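Week 4 handout: Bread service and the table basket

Hi everyone! I promised I'd type up what I was rambling about on Monday, so this is mostly my own notes with the spelling fixed. Bring it to the practical, please.

We're talking about baskets first. I love a dark woven one with a pale tabletop under it, and bread looks great against it. The open weave lets air move, so a warm crust doesn't go soft as fast as it would in a bowl. It also drops crumbs straight through to the table, so keep your crumber handy.

A roll on the white tabletop with the woven basket to its left, then two closer looks.
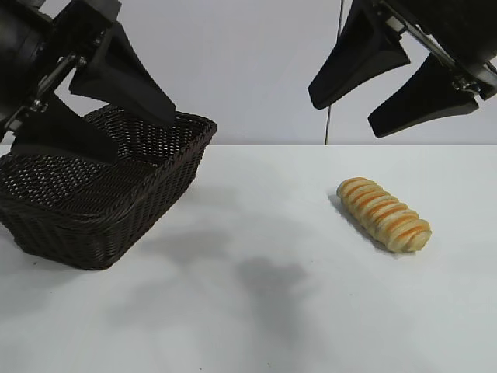
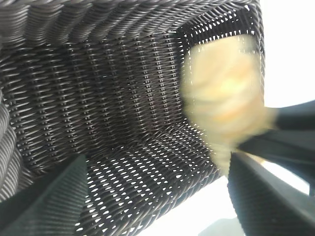
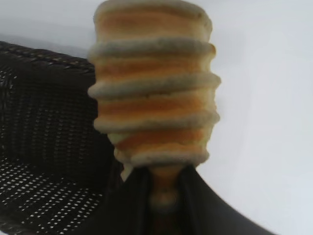 Okay, quantities. For the Usetti lunch in July we have 565 guests and I'm ordering 700 rolls, which sounds like a lot until you've watched a table of hungry people wait on soup. Each basket gets 4 rolls to start. Don't pile them higher - they roll off when somebody passes the basket, and then you're under a chair looking for one.

Bread goes down 15 minutes before the first course. If you were at the Serideo dinner you know why I'm fussy on this one (empty baskets before the soup even left the kitchen!).

Handling: tongs or a folded napkin, never bare fingers. Set the basket down where two guests can both reach it, long side facing them. Refill from the back station and swap the whole basket if it's looking crumby.

For next week, read the Yammine menu and write me half a page on which bread you'd serve with each course. Aka group, you're on setup, so come in early and wipe down the baskets with a dry brush - no soaking.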